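COMMUNIQUÉ DE PRESSE

Zorkach publie Edau, un référentiel d'agencement pour les coins dînette sur table

Benia, septembre — Zorkach, éditeur de supports techniques pour ludothèques et structures d'accueil, annonce la mise à disposition d'Edau, référentiel consacré à la disposition, à l'inventaire et au rangement des aliments factices et de la vaisselle de jeu sur un plan de travail unique. Le document compte 97 fiches. Il est diffusé aux structures abonnées à compter de la rentrée, en version imprimée et en version numérique.

Objet du référentiel

Le coin dînette est l'un des postes les plus utilisés d'une ludothèque et l'un des moins documentés. Les pièces y sont petites, de provenances diverses, souvent dépareillées, et leur remise en place en fin de séance repose en général sur la mémoire de la personne présente. Edau propose une nomenclature et un schéma d'implantation communs, applicables à du matériel déjà en service. Aucun achat complémentaire n'est requis.

Le référentiel retient six familles : contenants plats, contenants creux, ustensiles perforés, aliments, condiments, appareils de cuisson. Une septième rubrique, dite « hors famille », reçoit les objets présents sur la table sans rapport direct avec la cuisine. Chaque fiche indique la famille, la couleur dominante, la zone d'implantation et l'orientation de repos de la pièce.

Implantation type

La zone haute du plan est affectée au couple assiette-condiment. L'assiette sert de repère fixe. Le flacon y est posé couché, bouchon vers le bord supérieur de la table, ce qui évite le roulement sur la surface libre et laisse l'étiquette lisible lors du contrôle. Les aliments de petit format sont alignés à droite de l'assiette, en colonne, les fruits entiers d'abord et les fruits tranchés ensuite. Dans la configuration de base, la colonne se compose de deux fraises et d'une tranche d'orange.

La zone centrale reçoit les ustensiles perforés et les contenants creux. Le référentiel recommande de regrouper les pièces d'une même teinte, en l'occurrence le vert clair, y compris lorsqu'elles relèvent de familles différentes.

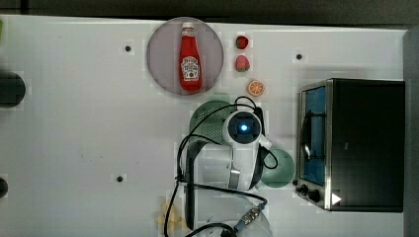

Le principe du regroupement par teinte a fait l'objet d'une objection pendant la consultation préalable : selon une réponse reçue de Toledo, un bol et une passoire de la même couleur finissent toujours empilés, et la passoire manque alors à l'inventaire une fois sur deux. La même réponse demandait que l'empilement soit interdit entre familles, ou que la passoire soit rattachée à la zone haute.

Zorkach a retenu la première demande. Dans la version publiée, l'empilement n'est admis qu'à l'intérieur d'une famille, et les ustensiles perforés sont pointés séparément, avant les contenants creux. Le rattachement à la zone haute a été écarté : il aurait placé une pièce de grand diamètre à proximité immédiate de la colonne des aliments, dont l'espacement est contrôlé.

Espacement et contrôle visuel

Les pièces de petit format ne doivent pas se toucher. L'intervalle n'est pas fixé par une cote, les tables en service étant de dimensions trop variables, mais par une règle simple : la surface de la table doit rester visible entre deux aliments voisins. Sur un plan blanc, le contrôle se fait d'un seul regard depuis le bord. Sur un plan de couleur ou à motif, la fiche 16 prévoit un support uni à glisser sous la colonne.

La différence de teinte entre deux pièces de même nature est consignée. Deux fraises, l'une rouge foncé, l'autre plus claire et rosée avec ses feuilles vertes, donnent lieu à deux lignes distinctes. Cette disposition a été jugée lourde par une partie des structures consultées. Elle a été maintenue, les pertes portant le plus souvent sur des pièces déclarées en double dont un seul exemplaire était encore présent.

Pour les flacons, la fiche mentionne la couleur du corps, celle du bouchon et celle de l'étiquette. Les inscriptions ne sont pas relevées. Un flacon de ketchup rouge à bouchon blanc et étiquette blanche est ainsi identifié sans qu'il soit nécessaire de le retourner ou de le déplacer de son assiette. 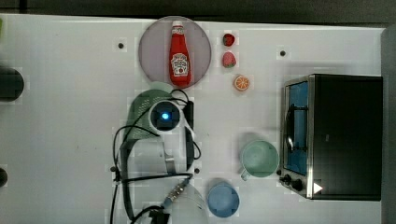

Par le service éditorial de Zorkach
Rubrique : Agencement et inventaire — Lecture : 6 min

Procédure de fin de séance

La remise en place est prévue pour une durée de 20 minutes, pointage compris, avec un seul intervenant. Elle s'effectue dans l'ordre suivant :

1. Retrait des objets hors famille et dépôt en bordure de table.
2. Mise en place de l'assiette de référence.
3. Pose du flacon sur l'assiette.
4. Constitution de la colonne des aliments, du haut vers le bas.
5. Pointage des ustensiles perforés.
6. Pointage des contenants creux et des assiettes restantes.

Les appareils de cuisson ne sont pas déplacés pendant la procédure. Leur position est arrêtée à l'ouverture du poste et reportée sur le schéma de table.

L'ordre des opérations peut être inversé pour les points 5 et 6 lorsque la structure ne dispose que d'un ustensile perforé. Toute autre modification doit être inscrite au dos du schéma, avec la mention de la table concernée.

Poste avec appareil de cuisson

La deuxième partie d'Edau traite des tables équipées d'un mini-four. L'appareil occupe un côté complet du plan et réduit la zone centrale. Le référentiel prescrit de l'installer à droite, porte tournée vers l'intérieur de la table, de façon que la poignée reste accessible depuis la zone où se trouvent les assiettes. Les bols sont placés devant l'appareil, le plus clair en couleur n'ayant pas de priorité sur l'autre. Une assiette ronde peut être maintenue au centre comme point de dépose.

Les marquages apposés sur l'appareil, notamment les autocollants triangulaires d'avertissement, doivent rester visibles et ne peuvent être recouverts par une étiquette d'inventaire. L'étiquette est alors portée sur le schéma seul.

Le cas des figurines est réglé par la rubrique hors famille. Un dinosaure posé près d'un bol n'est pas considéré comme une anomalie tant que le pointage est en cours ; il est retiré au point 1 de la procédure suivante. Les gobelets couchés en bord de table sont redressés ou rangés, leur diamètre les exposant à la chute.

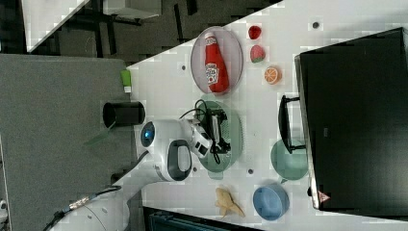 Pour les tables à double usage, avec et sans appareil, deux schémas sont fournis et peuvent être imprimés recto verso. Le schéma sans appareil conserve la même zone haute, de sorte que l'assiette, le flacon et la colonne des aliments ne changent pas de place d'une configuration à l'autre. Seuls les contenants creux sont redistribués.

Les structures qui utilisent déjà leur propre nomenclature trouveront en annexe une table de correspondance vierge. Zorkach recommande de la remplir avant la première séance et de ne pas faire coexister deux numérotations sur une même table — le cas s'est présenté pendant la phase de relecture et a conduit à un double comptage des assiettes.

Contenu de la livraison

— Référentiel Edau, 97 fiches, reliure à anneaux
— Schémas de table vierges, format A3, jeu de 20
— Feuilles de pointage, bloc de 16
— Table de correspondance
— Accès à la version numérique, modifiable

Calendrier et diffusion

Les envois sont assurés depuis le site de Benia. Les structures rattachées au point de diffusion de Toledo recevront leur exemplaire par ce point, sans démarche de leur part. Les corrections seront publiées sous forme de feuillets numérotés à insérer dans le classeur, la version numérique étant mise à jour à la même date.

Une extension consacrée aux postes « marchande », avec balance et caisse, est à l'étude. Son périmètre n'est pas arrêté.

À propos de Zorkach

Zorkach conçoit et édite des documents techniques destinés aux ludothèques, aux écoles et aux structures d'accueil : référentiels d'agencement, feuilles d'inventaire, plans de rangement. Son siège est situé à Benia.

Contact presse : Zorkach, service de presse, Benia. Permanence le lundi matin. Exemplaires de consultation sur demande écrite.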